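Hand-held gripper: brush released before jaws commanded open
Board: Faults and Safety Notices
5 replies

g_safavi
I wish to record a fault on the second hand-held gripper at the Sulside bench. During the brush and cup task in August, the jaws lost their hold on a makeup brush while the trigger was still fully pressed. The recording log shows no opening command. The fault appeared in 2 of 30 trials. The unit has been withdrawn pending advice. Photographs of the task are attached.

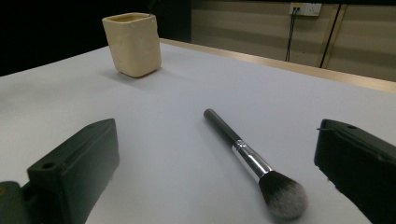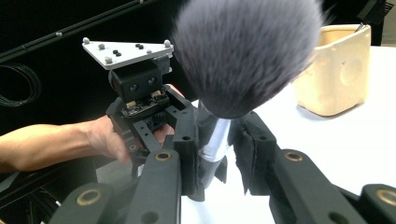
The brush on the table, and the brush held in the jaws at the ferrule.

p_lanz
Thank you for the report. In my view the fault lies with the object. A ferrule is smooth, round metal and offers the pads very little to hold. I would ask that the trials be repeated with the grip taken on the handle before any part is replaced.

g_safavi
I must respectfully disagree. The first gripper completed 400 trials with the same brush and the same grip, without a release. The object was not changed between units.

a.imhof
Please examine the inner face of the right jaw in the second photograph. The edge of the pad looks slightly frayed. That alone would justify a new pad, whichever of you is correct. I would also check the pivots for play before the unit goes back into service.

p_lanz
I accept the point about the pad. I do not accept that it explains a sudden release, as a worn pad normally allows a slow slip. Was the brush seen to turn before it fell?

g_safavi
It was not. In trial 1,384 on the combined log it dropped directly, which is why I suspect the trigger linkage.

vanwyk_d (moderator)
The following applies until the matter is closed. The unit is to remain labelled and out of use. Fingers are to be kept clear of the linkage arms during inspection. Both pads are to be replaced as a pair, and the linkage checked under load. Ms Safavi is asked to post the results in this thread.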